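Pelton recalls 23 batches of Skasero interior sealant

9th January – Pelton has withdrawn 23 batches of Skasero, its acrylic interior sealant, after tests showed shrinkage above the stated limit on joints wider than 5 mm. The recall covers the 10 oz cartridges only. The foil packs are filled on a separate line and remain on sale.

The affected cartridges were sold mainly to owner-builders working on log and timber cabins, where the product is used between wall boards and around window trim. Batch codes are stamped on the crimped end of the tube and begin with SK. Pelton puts the number of cartridges sold at 3,000.
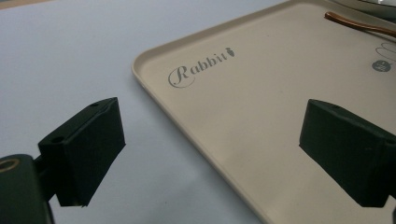

According to Ylva Hägglund, technical manager at Pelton, the fault lies in the filler content. Too little chalk was added during mixing, so the bead loses more volume as it cures and can pull away from one face of the joint. Adhesion on narrow joints is within specification, and those do not need to be redone.

Where a gap has opened, the old bead should be cut out in full. A second bead over the first will not hold – the cured skin is too smooth. Backer rod is advised for any joint deeper than it is wide.

Unused cartridges can be returned to Solberg or Deltutetti stores without a receipt. Claims for finished work go to Maja Głowacki in customer service and must include the batch code and the joint width. Replacement stock is due in April.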